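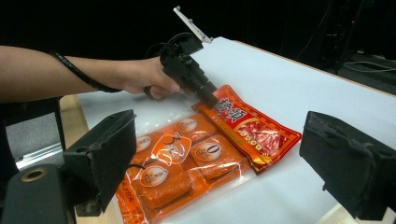
December, 4:40 pm
Posted by: stolero-bench

Re: [grippers] pads vs. packets, which handheld are you using

Quick answer before the room gets taken again. Inline where I can.

> We're trying to choose between the Plelteo and the Stolero handheld for
> flat food packs. Mostly pouches, some vac packs. Our fingers do fine on
> boxes and are useless on anything thin lying on a table. Do you run the
> pads bare or with something stuck on? And how does the Plelteo behave
> with the cable on, we heard the connector backs out.

Pads: not bare any more. Bare plastic slid right off the vac packs. We have rubbery facing on now and it wears fast, edges fray first. Doesn't seem to hurt the grip until a corner lifts, then it catches on film and drags the pack sideways. We swap when the corner goes. Got seven sets out of one sheet, your cutting may be better than mine.

Connector: yes it backs out. Ours did it twice the first morning. Run the cable back along the forearm and tie it at the wrist so the pull never gets to the plug. Coiled wrap helps too but adds weight and you feel it by lunch. Firmware has nothing to do with it, whatever the forum says.

> Second question, is it worth doing two-gripper handovers at all or should
> we stay with single picks until the numbers are decent? Our lead wants
> handovers in the first batch.

Would do single picks first. We did it the other way round and lost most of a week. Handover needs both people to agree on who lets go and when, and the one with the big linkage fingers can't see past their own pads. We settled on: top gripper takes a corner, lets it hang, bottom gripper closes on the lower part, wait a beat, top opens. Sounds obvious. Took us ages to write down.

Foil is the good one for this, crumples and gives you something to bite. Flat pouch with a stiff seal is the worst. It swings.

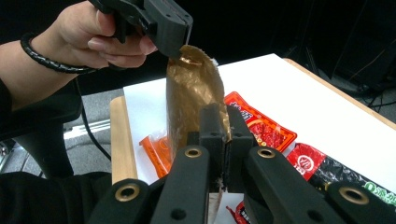
Foil packet held by both grippers, top one still closed on the corner.

> Did you compare arms as well or only the handhelds? And what are you
> logging at, we can't decide if the controller is the bottleneck.

Only handhelds so far. Arm comparison is meant to happen over at Roussel, they have the bigger cell and better lighting, ours is dark behind the table and the exposure hunts whenever something shiny comes up. If you have a choice put a matte white sheet down and leave the rest alone. We tried a gray cloth, depth was a mess and the cloth moved.

Controller: was the bottleneck, for us. The Madico box was dropping jaw width samples any time the wrist camera saved at the same time. Moved saving to a second disk and it went away. Before you buy anything check your timestamps, plot jaw width against the image clock and look for flat bits.

Rough numbers, don't quote me, sheet is still a mess:

- 443 picks kept after cleanup, both handhelds together
- around 300 of those on the Stolero, so not a fair split
- 8 mm of jaw overlap is where thin pouches started staying put. Less than that and they peel out
- Plelteo closes faster, Stolero is easier to stop half way

On that last one. Half way matters more than I thought. With a sealed pack you want to squeeze till the film bunches a little and then hold. The Plelteo trigger is all or nothing in the last bit of travel, you squash the contents. There's a softer spring, haven't fitted it. If you have, please tell me if the return is slow.

Overlapping packs: we leave them overlapped on purpose, one lying across another. The top one is easy if you come in at an angle, tip low, and go for the long edge. Straight down just pushes both along the table. Transparent film is a pain for the camera, highlights jump about as you get close, and I'd keep those picks as a separate set so you can drop them later if you need too.

If I was buying one today, Stolero, for pouches. For boxes I'd take the Plelteo and not look back. Mixed bin, no idea, ask me in a month.

Pad drawing is in the list files area, the second version, first one has the holes wrong. Will put up the sheet when I've fixed teh column headings. Does anyone have a source for thicker facing that still takes glue? Ours only comes thin.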